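Lab notes: the wheelchair set passes its first goal

We have 134 good demonstrations in the wheelchair set, and I am so pleased with them! When Subira Shirima and I planned this round in the spring, the goal was a modest pile of clean examples of one job: walk up behind a wheelchair, get both hands on the push handles, and set off without a jerk. It's the piece of the Huanca project I've been looking forward to the most, and also the one that gave us the most trouble on paper.

Every demonstration is driven by a person. The operator works the two arms remotely while Posier, our recording software, saves the joint positions and the camera views together, so the model can later learn which movement goes with which view. A run starts when the operator calls it and stops at a full standstill. We keep the fumbles too, in their own folder, as long as the operator recovered without help.
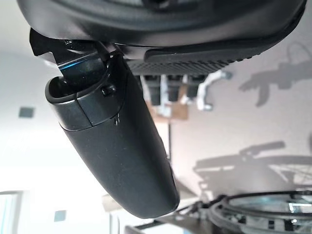 The wrist views have been the surprise of the round for me. From the head you get the whole chair and the room, lovely for planning a path, but a lot can happen in the last inch before the fingers close. Our first small model was trained on head views alone and it kept closing early. With the wrist streams added it waits — and you can see the difference in the very first rollout.

We also changed how operators approach the chair. They used to bring both hands in at the same moment, every time, and the model picked that up as a rule. Now they vary it: left first, right first, together, with a pause in between or without one. 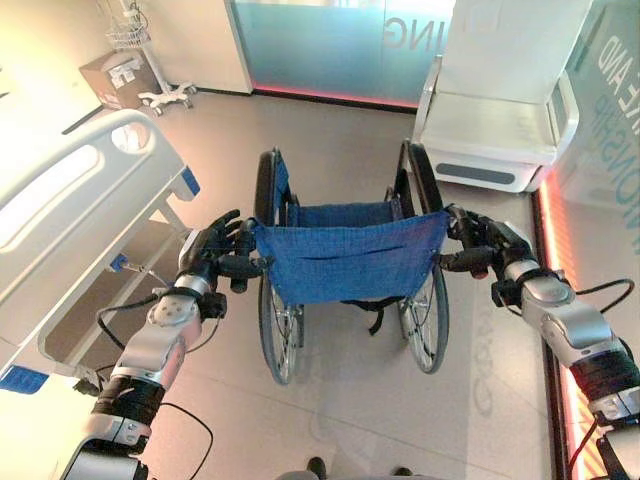 Why not just write a program that grabs the handles?

We tried that last year at Hevmont, and it worked nicely as long as the chair was parked where the program expected it. Turn the chair a little and the grip landed wrong. Learning from many slightly different examples gives the system a way to cope with a chair that was left any old how, and that's how people leave them.

Subira has been tagging the runs as they come in, with one tag for each hand: open, closing, holding. It's slow work (8 runs an hour on a good morning) but the tags let us pull out exactly the stretch we want, say all the moments with one hand holding and the other still on its way. Those are gold for training, and we're short of them.
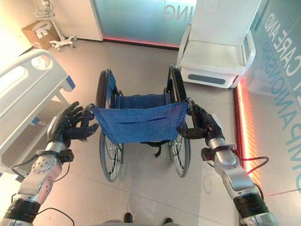
What we're collecting next

The new target is 190 by the end of March, and most of the new runs will be turns and backing up. Straight pushing is well covered. Turning needs the two arms to do different things at the same time, and new operators tend to steer with one arm and forget the other. Akinyi Biwott has written a 2-page guide for them, and it's very good. Read it before you book a slot, even if you've driven the arms before.
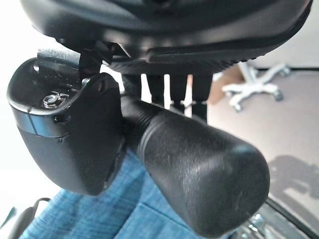

A few habits will help everybody who is recording. Start from a different spot each time, even if it's only a step to the side. Say the run number out loud before you move. If a grip feels wrong, open the hand and try again at a normal speed, and please don't rush the second try to make up the time! Those recoveries are some of the most useful seconds in the whole set.

Akinyi is also moving the finished runs over to the Plesitach server, so the old shared folder will be read-only from now on. Anyone who wants to sit with her and look through the first batch is welcome, and operator slots for the turning runs are open on the usual sign-up page.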